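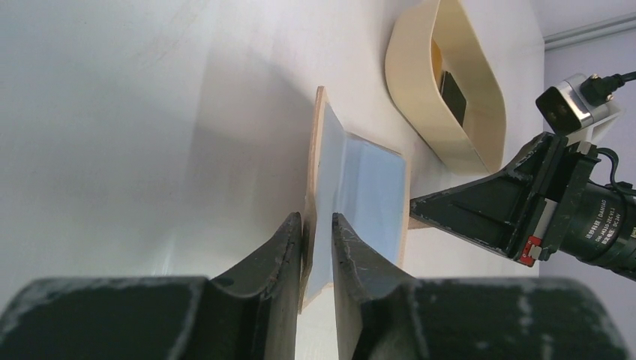
Is it worth finishing actuarial exams if I'm moving into software?

August 17, 2019

So I've passed 2 of the exams and I'm sitting on a job offer from Hikero, doing pricing tools for their insurance clients. My current place (Mittal, small life shop) pays for study time and gives a raise per pass. Hikero does neither. I've put 22 weeks into the next one already and I hate to drop it - but I also kind of hate studying. Anyone made this jump?

3 answers

I did! Left reserving at Brarton for a coding job and kept going with exams for one more sitting, paid the 920 dollars for materials myself, and failed it. No regrets about the job. If you're that far in I'd at least sit this one before you give notice, then see how you feel. Ask Hikero if they'd push your start date, mine did.

depends what you want to do

I'm 44 and went the other way, from programming at Ponditz into actuarial work, so grain of salt. The letters matter a lot if you ever want to sign off on anything. For building pricing tools, my team mostly cares that you know what a lapse assumption is (you do!) and can write code other people can read. Check your Mittal contract too - some places want study money back if you leave within a year.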